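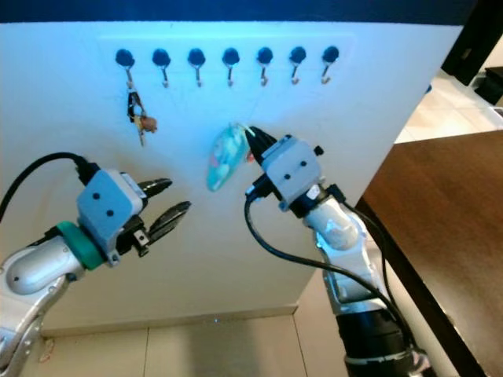 Essienセル(エッシエン・セル)は、Steltalumの双腕作業セル。家庭内の小物掛けや片付け動作の収集に使用。設計はCeteck、保守手順の初版は Ilse Voß による。現行版は2023-11-12改訂。

構成
腕2本、各手首に平行二指グリッパ。ケーブルは外付け、腕に沿わせて配線。手首の後ろでループを残すこと。張りすぎるとコネクタが抜ける。制御はFlameso、設定項目は962。うち現場で触るのは4つだけ。

設置
床は水平を確認。タイル床の場合、目地に脚を載せない。フックなど掛ける相手は両腕の届く高さに。位置合わせは左腕から、右腕は後。逆にやると原点がずれるる事がある。 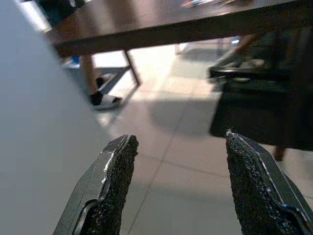
指先の手入れ
パッドは黒の粗面タイプ。繊維くずが付きやすい。ピンセットで除去、溶剤は不可。縁の金属部に浮きがあれば交換。交換間隔は最大786時間、ただし布物が多い現場では早めに。左右は必ず同時交換、片側だけだと把持が斜めになる。

手首カメラ
パッド交換後に再校正。所要38分。途中で止めた場合は最初から。

故障例
開閉の引っかかり:指の根元のねじ緩みが多い。増し締めで治らなければ指ごと外して清掃。
片腕だけ停止:まずケーブル、次に手首側コネクタを確認。基板の交換はCeteckに依頼すること。6月以前の版では順序が逆に記載されてるので注意。

関連項目
双腕ロボット、平行グリッパ、手先カメラ校正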